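Zaretard Support
Ticket 318: Pads slipping on cloth, Castari gripper kit
Opened by: Agathe Perrin, Hebden
Status: Waiting on customer
Product: Castari two-finger gripper, soft pad set

Agathe Perrin, 9:12 am
We bought the Castari kit in December for a folding bench. It picks up rigid parts without trouble. On cloth it closes, gets hold of an edge, and then loses it partway through the lift. The gripper reports a normal close each time, with no fault code. Firmware is the version it shipped with. We have the gray fuzzy pads on both fingertips and blue tape around the fingers near the ends.

Zaretard Support, 10:40 am
Thank you for the details. Please tell us:
What closing force is set in the profile?
Is the tape holding the pads on, or was it added for another reason?
Does the slip happen with thin cloth, thick cloth, or both?

Agathe Perrin, 11:25 am
Force is at the default for the soft profile. The pads are on with their own adhesive. The tape went on later because the bare plastic was snagging loops on terry. Slip is mostly on thick cloth. A single layer of thin cotton is usually fine.

Zaretard Support, 1:05 pm
The soft profile stops closing early when it meets a thick fold, so the fingers may not be pressing hard enough to hold it. Please try the following.
1. Power down and check both pads by hand. If a pad slides or turns on its tip, replace it.
2. Check that no tape runs under a pad. Tape under the pad raises it and changes the contact angle.
3. Switch from soft to medium force and run the zero routine with the fingers empty.
4. Repeat the lift 3 times on the same cloth and send us the log.

Agathe Perrin, 3:30 pm
Steps 1 and 2 done. Lower pad turned a little when I pushed it, so I put on a new one from the spares bag. No tape under either pad. Zero routine passed on medium. Out of 3 lifts, 2 held all the way up and one let go near the top. Log attached. The one that dropped was a pick close to a seam.

Zaretard Support, 4:15 pm
The log shows the fingers stopping wider on the failed lift, which fits with a pick on a seam. Please move the pick point off the seam and repeat the test. If it still drops, we will send the Grirkness pad set, which has a longer nap, at no charge. Leave the force on medium for now. Going higher wears the pads faster and is not covered under the kit warranty.

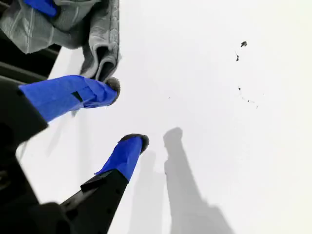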